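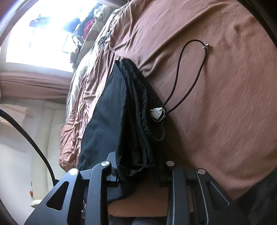 Is the Virevent open day worth it if you know nothing about robots?

Tinico20
I've got a place on the April open day and I'm a bit nervous! The programme says "bedroom handling demonstration", and I was hoping for big arms and flashing lights. Is it really just clothes on a bed? And can visitors have a go?

kettle361
Went to the last one and loved it. Yes, it's clothes on a bed, but black fabric on rumpled bedding is much harder than you'd think (I'm hopeless at it with my own hands). You do get a go with the hand-held gripper, and the queue moves quickly. Try the edge of the cloth first.
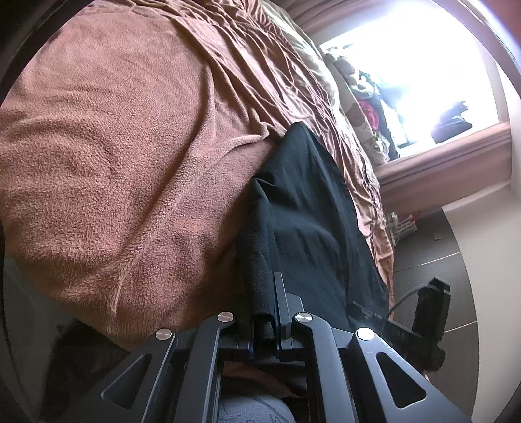
Black cloth pinched between the jaws, over the side of the bed

Drawstrings and thin cords are the fiddly bit, so I'd leave those till you've got the feel of it. Wear flat shoes, there's a lot of standing.

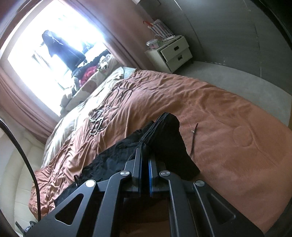
Westthorpe299
It's OK. Parking was full when I got there. The Gajdoš talk afterwards is better, get a seat near the front.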